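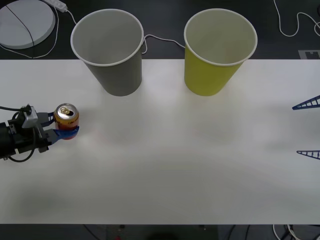
Leidy Sánchez escribió:
> Con la lata no tuve problema, la pinza izquierda la sujeta bien. Lo que me falla es el vaso de papel: con la misma fuerza de cierre se hunde. Probé bajando el límite a 58 y lo levanta, pero se resbala al girar la muñeca. ¿Dejamos un valor para cada objeto o uno solo para todos?
> También quería saber si los vasos van siempre en el mismo sitio al empezar.

Leidy, un valor para cada objeto. Está en el archivo de parámetros del brazo, en la sección de agarre; Kevin ya subió el de la lata y falta el de los vasos. Para el giro, prueba primero a bajar la velocidad de la muñeca antes de volver a subir la fuerza.

Los vasos no van fijos. Las bases del concurso dicen que el jurado los mueve entre intentos, así que conviene practicar con posiciones distintas. Llevamos unos 600 intentos guardados y casi todos son con la lata. Antes de la entrega quiero otros 100 con cada vaso, la mitad con el brazo derecho.

El taller está libre desde las 18 h. Quien vaya, que anote en la hoja qué brazo usó y con qué límite, porque la vez pasada quedaron varias filas en blanco.

Jhonatan Muñoz
Club de robótica Mostititz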